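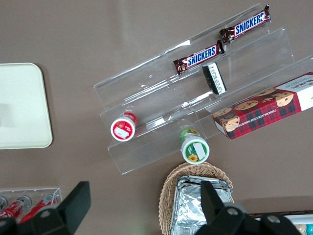

Snack shelf and cream tray on the Jindcombe bench, seen from the wrist.

Nolusia is a home-built robot arm that picks snacks off a little stepped shelf, and I'm one of the two people who built it (Ama Ametepe is the other, and she did most of the wiring!). It lives in the shared workshop at Jindcombe.

Design

The arm is bolted to a plain brown tabletop and carries a two-finger gripper, black, with a small camera at the wrist. The control board is a Nollach, which I'd used before and mostly got along with.

The shelf

We went with clear acrylic tiers, and boy, did the camera hate them at first – all you get is thin white reflections along the edges. Snickers bars go on the upper steps, the Walkers shortbread sits low down, and the round tubs with the red and green lids are still my favorite things to test on.

Training

Ama and I recorded 2,435 picks by hand, over 60 of them on one very long Saturday. Fiifi Essien later rewrote the grasp code, now called Annan, and it's the version we run today.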